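From: Mhairi Kinnear
To: teleop-home list
Subject: Re: Folding demos, sleeves first or hem first?

Annag Cowie wrote:
> We're at 11 garments and my folds are all over the place.
> Do you fix the order of the sleeves, or let each person
> fold however they like? And does knitwear give you trouble?

Hi Annag,

Fix the order! We let everyone at Harkley do it their own way in December and ended up with 52 demos that the policy couldn't make sense of. Now it's one sleeve in, other sleeve across, then the hem up, every time, and the difference is wonderful. Of the 49 we recorded after the change, I only threw out 7. 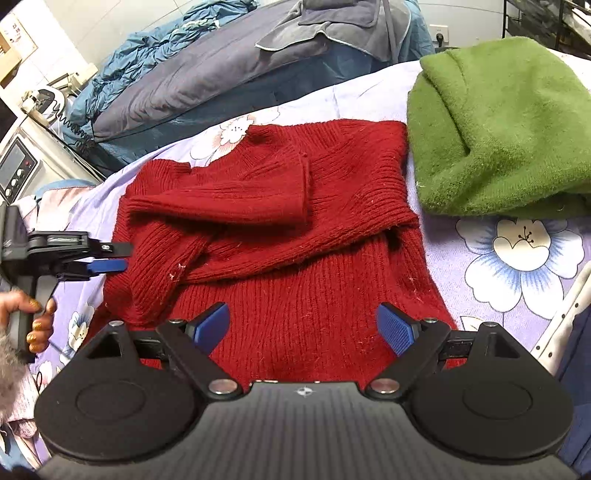 Knits are my favorite part, to be honest. Ribbing gives the finger pads something to hold, and you can feel through the handles when you've caught one layer or two. Go in low and wide at the hem, close slowly, and lift both sides together - if one hand gets ahead, the sleeves slide right back out. We do it on a bed, which is softer than a table but much kinder when you press down to get under the edge.

Gavin Farquharson wants to try cardigans next. Buttons! I can't wait. Has anyone at Imrie done those yet?

Mhairi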